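4. Sorting and folding small textiles

This section is for everybody who prepares the linen at Plevbridge. It covers pillowcases, small cloths and caps. Sheets and duvet covers are in section 5, because they need two persons and the long table.

Please read the complete section one time before you start. The steps are short, but some of them depend on a step which comes later.

4.1 What you need

One flat surface, clean and dry, wider than the biggest pillowcase when it is open.
One basket with holes in the sides and in the bottom. A closed box is not suitable, the air must pass.
The lint roller from the top drawer.
A pencil and the linen list.

Note: The surface in the Gristton room is a little lower than the one in Plevbridge. Tall colleagues can put the Hviid blocks under the legs. Lock both blocks before you lean on the table.

4.2 Preparing the place

1. Wipe the surface with a dry cloth. Do not use spray. Spray leaves a film and the next light pillowcase will take it.

2. Place the basket at the far left corner, with the long side parallel to the edge. Left-handed persons may put it to the right and then read all the steps below in mirror.

3. Check that the basket is empty. Turn it over and shake it. Socks and buttons like to stay in the holes.

4. Put on the table only the pieces of one room. When two rooms are mixed, the list will not agree in the evening and somebody must open everything again.

Caution: Take off rings and bracelets before you handle printed fabric. One small scratch in the print becomes a crack after several washings.

4.3 Folding a pillowcase

1. Hold the pillowcase by the two closed corners and shake it two times, strongly.

2. Lay it down with the opening toward you. If there is a print on one side only, the print must look to the table. This protects it, and it will be outside again when you finish step 6.

3. Put one hand inside and push out each corner with the fingers. A corner which stays gathered will make a thick place in the pile, and the pile will lean.

4. Smooth from the middle to the outside with the flat hand. Start with the closed end. The wrinkles along the edges come last — do not pull them, press them.

5. Fold the long side over, edge on edge. Smooth again.

6. Fold from the opening to the closed end, and then one time more. The pile side is the closed side.

Note: Children's pillowcases with characters on them are often cut a little crooked. If the edges do not meet, let the print be straight and forget about the edges. Vesela Shehu has tried both ways in the children's rooms and the straight print looks much better on the shelf.

4.4 Small cloths

1. Open each cloth completely. Do not judge the size when it is in a heap.

2. Look at it from both sides against the light. A cloth with a hole goes to the rag bag.

3. Fold in half, and in half again. Put it in the basket with the fold up.

A full basket is one where the last cloth is at the height of the rim. Please do not press down to make more room. If you have more cloths, take a second basket.

4.5 Caps and other soft shapes

Caps are not folded. Creases in a fabric cap can be taken out with a warm hand, or with steam if they are old.

1. Put the fist in the cap and turn it slowly.

2. Stroke the creases from the top down to the border.

3. Lay the cap on the side opposite the basket, so it is not covered by mistake. Caps go on the shelf last, on top of the pillowcases.

Caution: Do not use steam on a cap with a stiff front part. The glue inside becomes soft and it does not come back to its shape.

4.6 Entering in the list

Write each piece after it is folded, never before. Use pencil. The article numbers begin with 1000 for pillowcases and with 704 for small cloths. Caps have no number, write only "cap" and the color.

If you are not sure about the color, compare with the card on the inside of the door. Orange and dark yellow are two different entries. Beige and off-white too.

Questions about the list go to Teodor Husar. Missing pieces go to Shuk-fan Chiang, on the same day if it is possible.

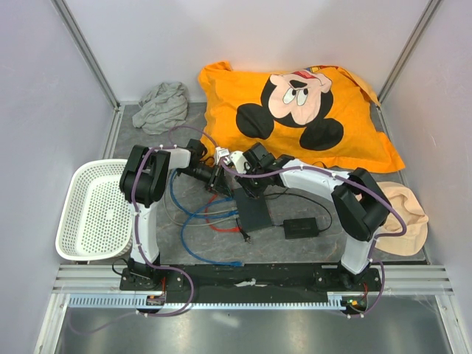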